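Granden membership changes from June

Granden, the introductions service operated by Szénási, has confirmed changes to its membership terms. The new terms were published on April 6, 2024 and take effect in June. They apply to all members in the Fistgate area, including those who joined through Brarka before the two services merged.

The monthly limit on first messages will rise from 8 to 31. Replies remain unlimited. Profiles that have not been opened by their owner for eight months will be hidden from search, although they will not be deleted, and may be restored by signing in. Profile text may now run to 3000 characters.

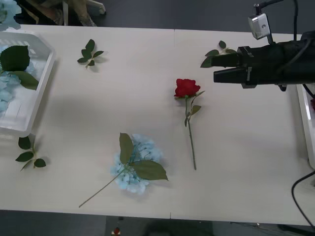
A red rose and a light blue hydrangea.

Members are reminded that photographs must be recent and must show the account holder alone. Requests for money should be reported through the help page at once – the member making the request will be suspended while the matter is looked into. Former Brarka members must confirm their email address before the new terms begin. Accounts left unconfirmed will be able to receive messages but not send them.

Subscription fees are unchanged. Members who do not wish to accept the terms may close their account and receive a refund for any unused full months.

Comments (3)

oldharbour: Does the message limit carry over if you don't use it all?

Granden Support: It does not. The limit resets on the first day of each month.

tilly_b: Pleased about the longer profiles. Still waiting for my Brarka confirmation email though.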